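Last updated: February

Chapter 9
The Bedside Table

Chapter 8 dealt with the bed itself: frame, mattress, headboard and linen. This chapter moves to the space next to it. In most guest rooms that space is small, and it has to hold more of the things a guest reaches for than any other part of the room. A lamp or its switch, a telephone, a glass of water, a pair of spectacles and a book may all need to be within arm's length of someone lying down.

By the end of the chapter you should be able to:
- choose a table to suit the gap between bed and wall
- set out a bedside telephone so that it can be used from the bed
- deal with the coiled cord of a handset
- clean a table top that has a raised edge
- fill in the bedside section of a room check sheet

9.1 Fitting the table to the gap

The gap beside a bed is often decided before any furniture is bought. The bed is placed first, usually with its headboard against the longest wall, and the table goes into whatever is left. Measure the gap at floor level and again at the height of the table top, as skirting boards and padded headboards can take up more width than expected.

Square and oblong tables fill a gap completely and give the most surface. Round tables give less, but they have no corners to catch a sheet or a shin, and a cloth can be passed between the table and the wall without moving anything. In narrow gaps a round table is often the easier one to live with. The height matters as well. The top should be level with the top of the mattress or slightly below it. A guest feeling for a glass in the dark reaches down more safely than up.

Tables in guest rooms are sold in three main forms: open tables on legs, cabinets with a drawer or door, and drums. A drum is a closed cylinder with a flat top. It hides dust and lost socks less readily than a table on legs, and there is no drawer to empty or check. Some drums have a top which lifts off or opens, and staff should find out which kind they have before trying to move one by its rim.

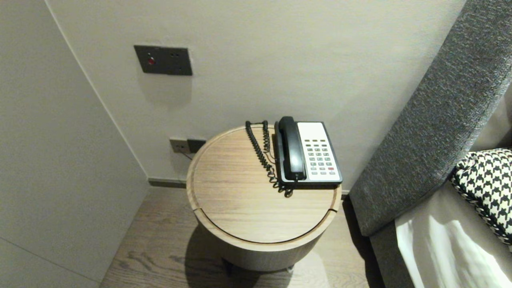

Figure 9.1 Round bedside table with desk telephone, set between the wall and an upholstered headboard.

The table in Figure 9.1 has a rim standing a little higher than the top. A rim of this sort stops pens and coins from rolling off, but it also holds crumbs and spilt water. A flat wipe across the middle will miss the edge. Go round the inside of the rim first with a folded cloth, then wipe the centre, then dry both. Where there is a seam in the top, wipe along it and not across it, and never leave water standing there.

9.2 The telephone

Many hotels still keep a telephone by the bed. It is used for calls to reception, for wake-up calls and in an emergency, and it must work even if the guest's own phone does not. Lift the handset on every check and listen for the tone. Put it back squarely in its cradle. A handset left slightly raised will keep the line engaged, and reception will be unable to ring the room.

Coiled cords twist a little each time the handset is picked up and put down in a different hand. After a few weeks the coils bunch together and the cord becomes too short to use lying down. To clear it, unplug the cord from the handset, hold it up by the other end and let it hang until it stops turning. Ten seconds is normally enough. Plug it back in and lay the slack behind the telephone, clear of the place where a glass would stand.

The keypad and the handset are touched more than anything else on the table. Use a damp cloth with the cleaner sprayed on the cloth, never on the telephone.

9.3 A working case: the Feltora

The Feltora is a hotel of 67 rooms which will be used in the exercises in this chapter and the next. Its housekeeping team allows 20 minutes for a room where the guest is staying on, and the bedside check is done last, after the bed has been made. Dust shaken from the linen has settled by then, and the table needs wiping only once.

Before reading section 9.4, look at a bedside table at home or at work and write down what is on it, and which of those things could be reached from the pillow with the light off.

Related chapters
Chapter 8: Beds and Headboards
Chapter 10: Lamps, Switches and Sockets
Case notes: The Brikia Guest House
Case notes: Room checks at the Frade
Worksheet: The Stitov check sheet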